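Sorting Out the Hardware Jar: Pegs, Knobs and a Board to Put Them On

I have a pickle jar on my workshop shelf that I'm a little ashamed of. Every small part that ever came off a piece of furniture, a toy or a kitchen gadget went in there, and for years I told myself I'd sort it "when the weather turned." Well, the weather turned in March and I ran out of excuses! I tipped the lot onto the bench and counted 298 pieces, and that's without the bent nails, which went straight in the bin.

What follows is what worked for me, in the order I wish I'd done it.

1. Cover the bench first

Small parts roll. I lost a cabinet knob behind the vise in the first 2 minutes and had to move half the bench to get it back. An old bath towel with the edges rolled up makes a nice low wall, and you can fold the whole thing up if dinner's ready before you are (mine always is).

2. Pull out anything that turns

Knobs, caps, dials, wing nuts. Wipe them with a damp rag and a drop of dish soap, and use an old toothbrush if there's a ridge around the rim, as that's where the grease hides. My neighbor Albane Boyer soaks hers overnight in a coffee mug, but I'm too impatient for that. Let them dry properly on the towel before you put them away.

3. Give yourself a white board to work on

This was the biggest help of the whole weekend. I'd been working straight on a dark bench top and squinting the entire time. A pale board shows up every peg and every washer, and you can turn the board to suit your hand – much easier than walking around the bench. Don't fuss about keeping it pretty. A few scuffs and gray marks make no difference at all.

When you're trying a knob for fit, take hold of it by the side with your thumb and first finger and let the other fingers come in underneath. You can feel right away if it's going on crooked. Blue parts on a white board are about as easy on the eyes as it gets, by the way. 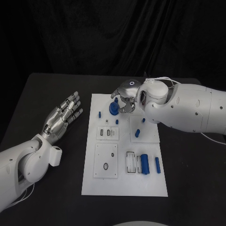
4. Sort by what it fits, then by size

I used to sort by color, which looks lovely and is no use whatsoever when a drawer handle comes loose. Now I keep 15 little baby food jars, one for each kind of part, and I write the size on the lid with a paint pen. Masking tape works too, but mine curled up over the winter.

5. Be tough about the odd ones

I ended up with 13 things I couldn't name. I gave them a jar of their own with the date on it, and if I haven't needed any of them by next spring, out they go. Okay, maybe I'll keep the little brass one.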